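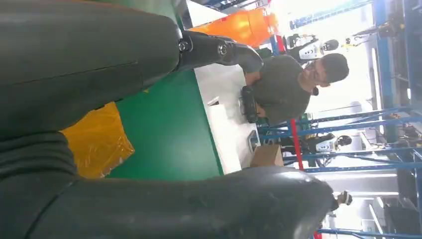
How a robot's software decides where to put its fingers

A robot arm is a set of motors, joints and metal parts. Without software it does not move. The software is a list of instructions, and it has to answer a few questions over and over while the robot works: What can I see? Where is it? How do I get there? Did I arrive?

This page goes through those questions one at a time. The job we will use is a simple one for you and a hard one for a robot: picking up a crumpled plastic bag from a green table.

Seeing: perception

The part of the software that makes sense of camera pictures is called perception. A small camera sits near the gripper, so it looks out past the robot's own fingers. Whatever the gripper points at, the camera points at too.

To a computer, a picture is a grid of tiny coloured squares called pixels. Each one is stored as numbers. Perception software has to work out which pixels belong to the bag, which belong to the table and which belong to the robot itself. The last group matters. Two big dark fingers cover a large part of the view, and the software must not try to pick them up.

Colour helps. A yellow-orange bag is easy to tell apart from a bright green table. Creases and shine make it harder. A shiny patch can look nearly white, and then the software may decide that the bag has a hole in it or that it is two bags.

Which way is up?

When the wrist turns, the camera turns with it. Tables and floors can then run up and down the picture like walls. You would tilt your head. The software does a sum instead. Every joint in the arm has a sensor that measures its angle, and from these angles the software calculates which way the camera is facing. It can then change "left in the picture" into "up in the room". This is called a coordinate transform.

Choosing a place to hold: grasp planning

A box has flat sides, so there are clear places to hold it. A crumpled bag has no fixed shape. It looks different every time it is put down, and it changes again when a finger touches it.

The planner at Narunska, the workshop where this page was written, suggests 40 possible grips for each new picture. Each grip gets a score. A fold that stands up from the table scores well. A flat part scores badly, as the fingertips would slide over it. Grips that would push a finger into the table are thrown out before scoring. The best grip left is sent to the next part of the program.

Getting there: motion planning

The motion planner works out a path from where the gripper is to where it should be. It keeps a map of things to avoid. On a busy bench that map includes the table, any boxes on it, the shelving behind it and people.

People need extra care. A shelf stays where it is, but a person standing at the table can reach forward at any moment. The planner draws an invisible safety zone around each person, bigger than the person is. If the path crosses the zone, the planner looks for another path. If there is no other path, the arm waits.

Staying on the path: control

The controller is the part that tells the motors what to do. It works in a loop:

1. Read the joint sensors.
2. Compare the real position with the planned position.
3. Change the power to the motors to make the difference smaller.
4. Go back to step 1.

This is called feedback. You use it when you carry a full cup of water: you watch the water and correct your hands. The controller does the same, many times each second.

Finding mistakes: tooling

Amna Orakzai writes a program called Druteo, which saves what the robot saw and what it decided. When a grip fails, she can play the attempt back slowly. In November she went through 23 failed grips. In 10 of them, perception had put the edge of the bag in the wrong place. The fix went into the perception code, and the motors were left alone.

Words to know

Gripper: the part of a robot that holds things.
Pixel: one small square of a digital picture.
Planner: software that chooses what to do before the robot does it.
Feedback: measuring the result and using it to correct the next move.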